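Soft pads or hard pads for hand-held grippers on a packing job?

Radu Neagu
Sep 1, 2018

Hello all, and thank you in advance for reading. We've been trying two sets of pads on our hand-held grippers, the Desar ones and the Lavau ones, and I can't make up my mind between them. The job is plain enough: pick up toiletries and put them in a cardboard box. Packets go in nicely with either set, but a foam pump bottle likes to turn between the fingers as I lower it, and then the label ends up facing any old way.

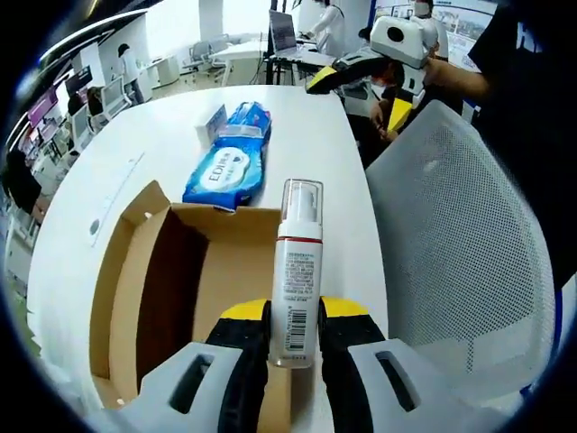
I've done 66 goes with each set and the Lavau pads turned the bottle 11 times, the Desar ones 8, which doesn't feel like enough to choose by. Has anybody found something better to go on?

Huỳnh

Lovely question, and one I lost most of August to! I'd worry less about the pads and more about where you take hold. Try gripping lower down, well below the shoulder, and close the fingers slowly so both sides touch together (one side arriving first is what starts the twist, in my experience). Then run both sets again with a full bottle and a nearly empty one, as they behave very differently. If it's still that close, I'd go with whichever pads are easier to wipe clean.

geltel_fan

lavau every time, had mine 2 years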